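Tandska Racquet Club
The selection process for the regional doubles team is complete. This thread sets out who may travel, how pairs were decided, and what members need to do before the November tie against Huneck. (1/12)

Tandska Racquet Club
The team will consist of 7 players: three pairs and one reserve. All seven have confirmed in writing that they accept their places. In keeping with club policy, names are posted on the members' board and are not published on social media. (2/12)

Tandska Racquet Club
Pairs were chosen on results from the summer ladder and the two trial evenings. Ladder results carried the greater weight. Where two players finished level, the match between them decided the higher place. (3/12)

Tandska Racquet Club
Several members asked why last year's first pair has been separated. One of the two now plays mainly from the backhand side following the trials, and the coaches judged that both players would be stronger with new partners. Both were consulted before the list was posted. (4/12)

Tandska Racquet Club
The tie will be played on the indoor courts at Nekow. The surface is faster than our own and the run-off behind the baseline is short. Team practice has been moved to Court 3 for that reason, and other bookings on that court have been transferred to Court 5. (5/12)

Tandska Racquet Club
Format: each pair plays each opposing pair once, best of three sets, with a 10-point match tiebreak in place of a full third set. Warm-up is limited to five minutes. Players should report to the referee's desk 40 minutes before their first match. (6/12)

Tandska Racquet Club
Medical forms must be returned to the office before the team leaves. Any player taking prescribed or over-the-counter medicine should list it on the form, including products for colds and sore throats. Forms from last season cannot be carried over. (7/12)

Tandska Racquet Club
Team shirts and socks may be collected from the office during opening hours. White or navy shorts and skirts are both permitted. Shoes must have non-marking soles, and the referee at Nekow does inspect them. (8/12)

Tandska Racquet Club
Away-day packing: socks, medicines and small personal items.
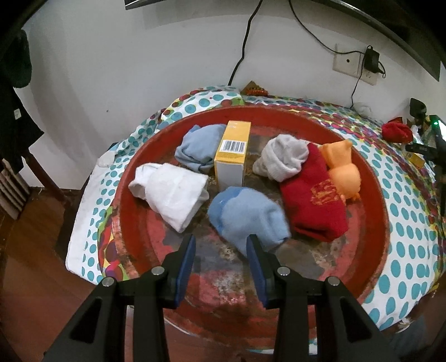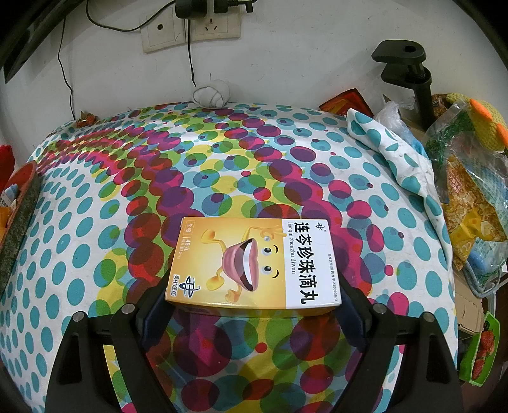

(9/12)

Tandska Racquet Club
Supporters' tickets are now available. Seating at Nekow is limited to 199 for the whole hall, shared between the two clubs, and we expect our portion to be taken up quickly. Members may reserve two seats each. Junior members are admitted free but still require a ticket. (10/12)

Tandska Racquet Club
The coach will leave from the Awad Street parking lot at 8:15 a.m. and return after the final match. Supporters may travel with the team if seats remain. Please do not park in the spaces beside the clubhouse, as the junior session will go ahead as usual that morning. (11/12)

Tandska Racquet Club
Scores will be posted on this account at the end of each round. Questions about selection should be sent to the office by email and will be answered within the week. Ladder matches resume after the tie, with all current positions held until then. (12/12)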